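About > Who we are

Search the site Go

Brumus started with an argument over a sink full of dishes. Rizwan Shaikh said a robot would be doing them within a few years, Naheed Lashari said it wouldn't, and they've been testing the question together ever since!

We're a team of six, and we try out robot arms on everyday chores: clearing a table, putting lids on jars, sorting parts on a shop bench. Our chore list has 47 jobs on it so far. Can machines do them yet? Some of them, on a good day - and the good days are coming more often, which we find thrilling. Folding a fitted sheet is still a disaster.

Much of our practice happens in simulation, where Razia Gondal builds rooms with furniture, plants and all the clutter people really live with (her rooms are nicer than our office). A chore goes on to Sarla Bhatia's workshop once the arm manages it 85 times out of a hundred.

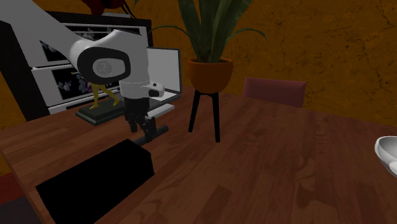
Tabletop work in one of our simulated rooms, gripper down over a dark, flat object.

If there's a chore you'd love to hand over, write to Ghazala Ghauri. She reads everything, and she's still adding to the list.

335 shares | 6 comments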